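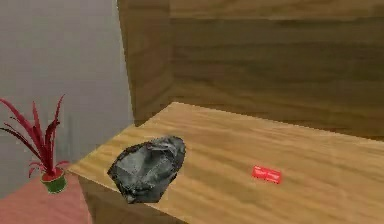 Areeba Mughal

Students in the robotics club at Rotich Technical College have finished the first round of Skiltance, a project that teaches a simulated arm to pick up objects it has not handled before.

The simulated workspace is a wooden tabletop with a wall behind it. For this round it held a crumpled grey object and a much smaller, flat red one, set well apart. The club ran 1,344 pick attempts over 36 evenings, working in teams of three.

"The flat one is harder," said club president Loïc Coste, a second-year student. "The fingers have to come in very low, and a small error puts them into the table."

Faculty adviser Hatsue Katayama said the teams will now change the lighting and the position of the objects between runs. Results go to the Virora student contest in September, where the college has entered 2 programs.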